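Institut Hasberg erweitert Beispielsammlung für lernende Greifsysteme

Hasberg. Das Institut für Handhabungstechnik in Hasberg hat im September die zweite Erhebungsphase des Vorhabens Devadiga aufgenommen. Ziel des Vorhabens ist der Aufbau einer Sammlung von Bewegungsbeispielen, anhand derer ein lernendes System den Umgang mit leichten, durchsichtigen und leicht verformbaren Gegenständen erlernen soll. Die Leitung liegt bei Dr. Pavithra Nair, die technische Betreuung der Arbeitsplätze bei Vignesh Mathew.

Die Beispiele werden von geschulten Personen mit handgeführten Greifern eingespielt. Erfasst werden die Bewegung des Greifers, die Öffnungsweite der Backen und das Bild einer am Werkzeug angebrachten Kamera. Die erste Phase umfasste 221 verwertbare Durchgänge. Für die zweite Phase sind weitere 300 vorgesehen, verteilt auf vier Aufgabengruppen.

Neu aufgenommen wurde die Aufgabengruppe „Folien und Becher“. Klare Kunststoffe bereiten bildgestützten Verfahren erfahrungsgemäß Schwierigkeiten: Die Umrisse heben sich kaum vom Untergrund ab, und Lichtreflexe verändern sich mit jeder Bewegung des Werkzeugs. Bei der Folie kommt hinzu, dass sich ihre Form mit jedem Zugriff ändert. Nach Angaben der Projektleitung werden deshalb für diese Gruppe mehr Wiederholungen eingeplant als für feste Körper.
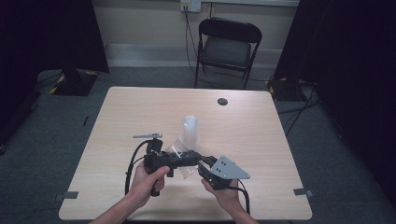 Vorgaben für die Durchgänge

Für alle Aufgabengruppen gilt ein einheitliches Protokoll, das Balakrishnan Namboodiri gemeinsam mit der Arbeitsgruppe Datenqualität erarbeitet hat. Jeder Durchgang beginnt mit geöffneten Backen und endet nach dem Absetzen des Gegenstands. Die Höchstdauer beträgt 55 Sekunden. Abgebrochene oder fehlerhafte Durchgänge werden nicht gelöscht, sondern gesondert gekennzeichnet und stehen für spätere Auswertungen zur Verfügung.

„Für das Lernverfahren ist die Streuung der Beispiele ebenso wichtig wie ihre Zahl“, erklärte Dr. Nair. „Wir bitten die Bedienenden daher ausdrücklich, Anfahrtsrichtung und Greifhöhe zwischen den Durchgängen zu verändern.“ Starre Vorgaben zur Handhaltung enthält das Protokoll nicht.

Bei den Becheraufgaben kommen an einem Tisch auch zwei handgeführte Greifer zum Einsatz. Geübt werden das Vereinzeln aus dem Stapel, das Umsetzen einzelner Becher und das Zurückstecken. Die Abstimmung zwischen beiden Werkzeugen gilt als anspruchsvollster Teil der Erhebung. In den Aufzeichnungen der Werkzeugkamera sind der Stapel und der zweite Greifer zeitweise gleichzeitig zu erkennen; solche Abschnitte werden bei der Aufbereitung mit einem eigenen Vermerk versehen. 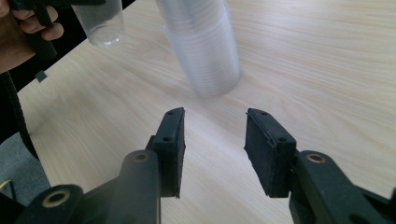

Blick der Werkzeugkamera auf den Becherstapel; oben links der zweite Greifer mit einem einzelnen Becher.

Die Aufbereitung der Daten erfolgt am Partnerstandort Breltham unter der Verantwortung von Shirley Bellamy. Dort werden die Bewegungsdaten zeitlich mit den Kamerabildern abgeglichen, auf Vollständigkeit geprüft und nach Aufgabengruppen abgelegt. Durchgänge mit Lücken in der Positionsbestimmung werden nach Hasberg zurückgemeldet und dort bei Bedarf wiederholt.

Die Erprobung auf einem fest installierten Roboterarm übernimmt die Firma Flelovport. Vorgesehen ist, das auf den Beispielen trainierte System zunächst an Bechern und anschließend an Folien zu prüfen. Ergebnisse aus der ersten Phase werden dabei als Vergleichsgrundlage herangezogen. Ravindran Chettiar, bei Flelovport für die Versuchsplanung zuständig, bezeichnete die durchsichtigen Gegenstände als „notwendige Ergänzung“ des bisherigen Bestands, der überwiegend aus undurchsichtigen Behältern besteht.

Über eine Freigabe der Sammlung für andere Forschungseinrichtungen entscheidet das Institut nach Abschluss der Qualitätsprüfung. Anfragen zur wissenschaftlichen Mitnutzung nimmt die Geschäftsstelle in Hasberg schriftlich entgegen.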